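Sudthorpe Laundry Notes

README and data card for the Sudthorpe set, release of 2 Feb 2020

What this is

A collection of 2,866 written entries on the washing of household things, with an emphasis on things that were never really meant to be washed. Shirts and towels are in here too, but shirts and towels have had plenty of attention over the years. The heart of the set is soft toys, cushions, bath mats, hats, oven mitts and one very persistent category called "other, stuffed."

Each entry records one item going through one load: what it was, what the care label said, what was done anyway, and how the item looked and felt when it was over. The text is plain, the columns are dull, and the free-text notes are where people let themselves go.

The set grew out of a shared spreadsheet at Altstead, a block of rented apartments with one laundry room and a great many opinions. It was called Sudthorpe because the file needed a name and "laundry_FINAL_new2" had already been used.

What's in the folder

loads.csv -- the main table, one row per item per load.
items.csv -- one row per item, so that a bear washed four times doesn't have to be described four times.
labels.txt -- care labels typed out as printed, spelling included.
notes/ -- longer notes, one text file each, for entries where the comment box ran out of room.
angate/ -- the Angate subset, explained below.
CHANGES.txt -- what was changed and, in most cases, why.

There is no file called loads_old.csv. If you have one, you got it from the spreadsheet days and it disagrees with itself about Celsius.

Columns in loads.csv

load_id: a number. Gaps are normal. Rows were dropped when nobody could agree on what had been washed.

item_id: matches items.csv.

machine: front or top. Hand washing is entered as "sink," including the entries done in a bathtub. We had this argument already and the sink won.

program: the name printed on the machine, lowercased. "Delicate," "gentle" and "hand wash" have been left separate. They may be the same program on your machine. They were not on ours.

temp_f: water temperature setting in Fahrenheit. The highest value in the table is 200, which no machine at Altstead offers and which belongs to a stockpot. The row is kept because the tea towels came out very well. Most people filtering for real washing machines will want to stop at 135.

spin: none, low, medium, high, or "default," meaning the person pressed start and walked off.

bagged: yes or no. Whether the item went into a mesh bag or a tied pillowcase. A pillowcase that came untied during the cycle is still a yes.

company: what else was in the drum. "Alone" is the most common value for soft toys. "Towels" comes next and is what we'd suggest, for reasons given under Notes on soft toys.

dry_method: line, flat, rack, tumble, radiator, or "propped up somewhere." The last one was added in December after the radiators came on and several animals were moved off them.

dry_hours: time until the person entering the row considered the item dry. This column is a record of optimism and should be handled as such.

outcome: fine, changed, worse, gone. "Changed" covers a good deal of ground. See below.

Columns in items.csv

kind: the broad type. Bear, rabbit and dog have their own values. Everything else with a face is "animal, other." An octopus was briefly filed under "clothing" and has since been moved.

surface: smooth, short pile, shaggy, knitted, mixed. Shaggy is the value to look at if you care about drying times.

filling: what the label claims, or "unknown," or "beans." If the beans were later found in the lint filter, there is a note.

color: one plain word, two at most. We gave up on "oatmeal," "biscuit" and "fawn" and made them all light brown. Purists can find the original words in notes/.

age: new, some years, inherited. Inherited is a mood as much as a number.

loved: yes or no. This was meant as a joke and turned out to be the most useful column in the file. Loved items have weaker seams and more anxious owners.

The Angate subset

Angate is a smaller folder of 100 entries, all soft toys, all front loaders, written to one checklist so that they can be compared with one another. If you want tidy data, start there. If you want to read about a knitted lobster, stay with the main table.

The Angate checklist asks for the following, in this order: seams checked, ribbons and hard accessories removed, label read, item bagged, program set, drum checked afterward, gasket checked afterward. The last step was added once we understood how many small things a rubber door gasket can hold onto. Buttons, mostly. One doll's shoe.

Notes on soft toys

These are drawn from the comments and tidied up. They are house habits and nothing grander.

Look over the seams before anything else. A small gap in an armpit will be a larger gap after a spin, and you'll be picking stuffing off the inside of the drum with your fingers. Mend first, wash second. Three or four stitches in a color that nearly matches will do.

Take off anything glued, wired or battery-driven. Voice boxes don't enjoy the trip. Some of the labels in labels.txt say "surface clean only," and where there is electronics inside, the label should be believed.

A shaggy coat goes in better if it has been brushed or at least shaken out, as whatever is living in it will otherwise form a felt. A wide-toothed comb works. So does a dog brush, bought for the purpose or honestly stolen.

A single toy in a front loader tends to travel as a lump. Two or three towels give the machine something to balance against, and the thumping is a lot less. Old towels, please. New red ones account for most of the rows marked "changed (pink)."

Cool water, gentle program, less detergent than you think. Then less than that. Deep pile holds suds, and a bear that still feels slippery needs another rinse before it goes anywhere near a rack.

Spin is a matter of nerve. Low spin keeps the shape better and leaves you with a heavy, sad object that takes days to dry. Medium is the usual compromise in the Angate entries. High spin is in the table and we pass no comment on it, apart from the comments in the table.

Dry on a rack with air moving on all sides. Turn the toy when you remember. Brush again while it's slightly damp, which brings most of the fluff back. Do not hang it by the ears in a shared laundry room unless you are prepared for remarks.

Leave the washer door open afterward. The gasket dries out, and so does whatever smell was planning to move in.

How the outcomes were judged

By the person who did the wash, standing over it, usually within a day or two of it drying. There was no second judge. We tried one for a while and it led to bad feeling over a rabbit.

"Fine" means nothing was noticed. "Changed" means something was noticed and lived with: flatter fur, a new tilt to the head, a paler tummy. "Worse" means regret. "Gone" is rare and almost always involves beans.

Please don't read the outcome column as a test of any machine or detergent. Brands were never collected, and the people who wrote them into the comments anyway have been gently edited.

Known problems

Drying times run short, as mentioned. People write the number down when they first think the toy is dry, and then find the middle.

Winter is overrepresented. Laundry gets written about when there's nothing else to do.

Some items appear under two ids after changing hands. We've merged the ones we spotted.

"Shaggy" and "short pile" drift over time for the same item, which is possibly a finding.

The Cui conversion script, which turned the old spreadsheet into loads.csv, treated an empty spin cell as "none" in early versions. This has been fixed in the present release, but if you see a remarkable number of toys that were never spun, check which copy you have.

Hats are a mess. We are sorry about the hats.

Uses

Fine for: practicing on a small messy table, building a care chart, settling a household argument, teaching someone what a free-text field does to a project.

Less fine for: anything with the word "optimal" in it. Also museum textiles, antique mohair and straw-filled bears, none of which belong in a washing machine and none of which are in this set on purpose.

Adding entries

New rows are welcome. Copy template.csv, fill in one row per item per load, and leave blank what you don't know. A blank is much easier to live with than a guess. Keep comments under the length of a short letter, or put them in notes/ with the load_id as the file name.

Please use the existing words for color. We know it's more of a caramel.

Pictures are optional and should show the item and the machine well enough to tell which is which. 

License

Free to use, copy and change for any purpose, with a mention of the Sudthorpe Laundry Notes somewhere a reader might find it. No promise is made that any of it will work on your bear.

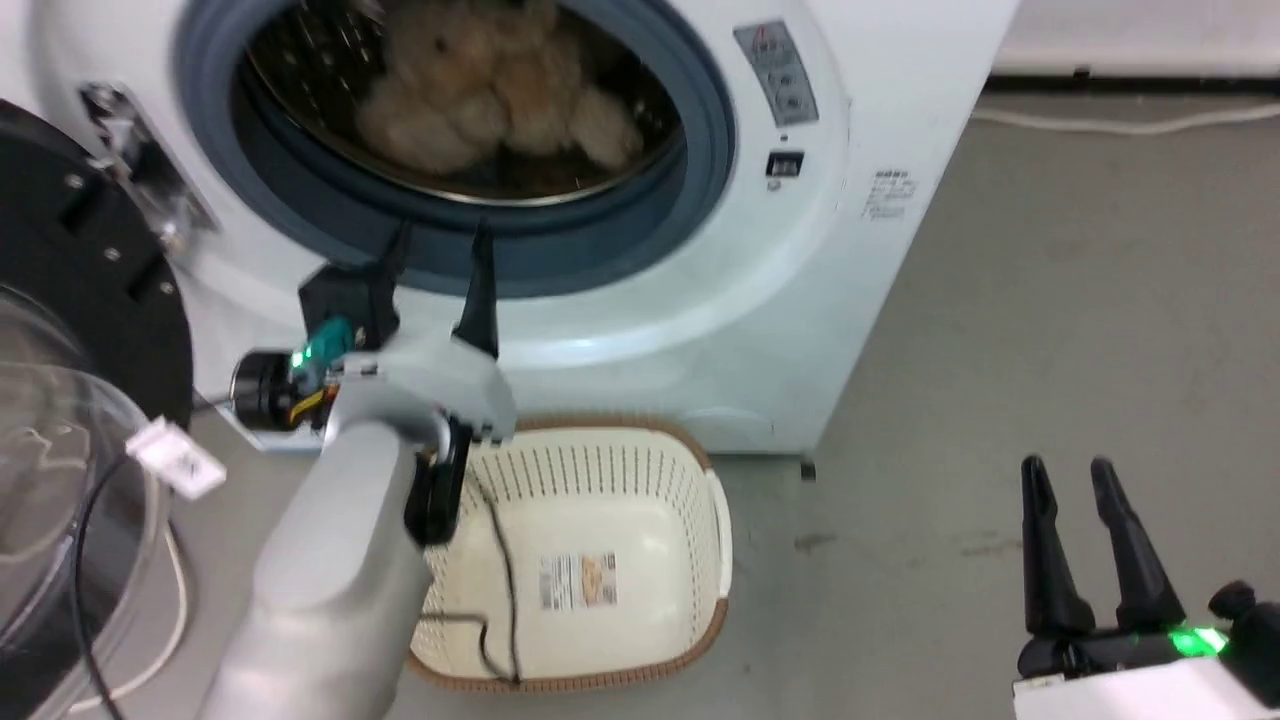 Light brown bear, shaggy coat, in the drum of a front loader with the door open.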